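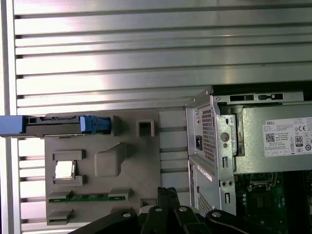 Hard drive in its carrier, with blue latch clip, against the grey panel.

Wike 4 Office Storage Unit

The Wike 4 is a network storage unit for small offices that want to keep shared files on their own premises. It suits firms with a few people working on the same drawings, accounts or photographs.

Drives are ordered separately. Use drives from the Cenddale list, which was last changed on Nov 2, 2019. Older drives may work but are not covered by the warranty.

Specification
Drive bays: 4
Maximum power draw: 100 W
Rack depth needed: 600 mm
Network: two wired ports
Warranty: two years, return to base

Setting up
Connect the unit to your router and switch it on. The setup page asks for an office name, an administrator password and a backup time. Most customers choose a time in the evening. Formatting a full set of drives can take several hours and should not be interrupted.

Backups
The unit is not a backup by itself. Keep a second copy at another address, or add the Nondholm overnight service, priced per office and billed every May.

Delivery and collection
Delivery is free to addresses in Flonton. Elsewhere it is charged by weight at checkout. Collection is from the trade counter; please bring your order number.

Questions before ordering: Adjoa Amegashie, sales desk
Repairs and returns: Wilson Henao, workshop

Order code: WK-2000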